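About Anitz

Anitz is a secondhand furniture and housewares store on the ground floor of the old Palteck building, two blocks from the Pudia rail stop. We buy, clean, repair and resell things people use at home: tables, chairs, dressers, lamps, shelving, dishes and linens. We also rent out folding tables and chairs by the day.

How we started

The store opened in 2000 as a repair bench at the back of Shehu Hardware. Most of the early work was regluing chairs. Customers began leaving pieces they no longer wanted, and after a while there were enough of them to fill the front window. When Shehu closed its second location we took over the lease, and we moved to the Palteck building when that space got too small.

We now have 16 employees. Nine work in the shop, and the rest handle pickups, deliveries and the sales floor. Everyone who does repairs started out on the sales floor, and most still spend a Saturday a month there.

What we take

We buy solid furniture in fair condition or better. Scratches, loose joints and missing knobs are fine. We don't take mattresses, cribs, car seats, large appliances or anything that has been in a flood. Upholstered pieces have to be seen in person before we make an offer.

Small items such as dishes and lamps can be brought to the side door on Shehu Street during store hours. For furniture, call first. Pickup is free inside the city. Outside the city we charge by the mile and take it out of what we pay you.

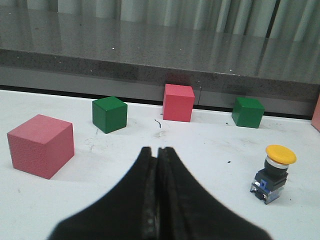
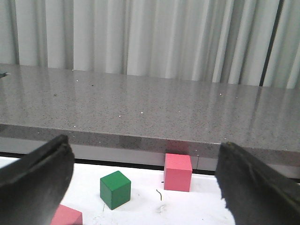
How long does Anitz hold a piece I want to buy?
We hold furniture for three days with a deposit of a quarter of the price, and the deposit goes toward the purchase.

Prices and returns

Every item has a paper tag with the price and the date it went on the floor. After six weeks the price drops by a fifth. After twelve weeks it drops by half. Staff can't change a price before then, so please don't ask them to.

You can return furniture within two weeks for a full refund if it comes back in the same condition. Lamps that we have rewired carry a one-year guarantee on the wiring. Dishes and linens are final sale.

Repairs

We still fix chairs. We also do drawer runners, veneer patches, caning and table leaves. Estimates are free if you bring the piece in. The wait is usually four to five weeks and gets longer in August, when students are moving. We don't strip painted furniture made before 1978.

Last year the shop finished 342 repair jobs for customers, and 208 of those were chairs.

Deliveries

We deliver Tuesday through Saturday. The crew will carry furniture up stairs and put it in the room you choose. Measure your doors and stairwells before you buy, especially for sofas and wardrobes. A second trip is charged at the full rate.

Parking is behind the building. The loading zone in front is for our truck.

This page was last updated June 10, 2024.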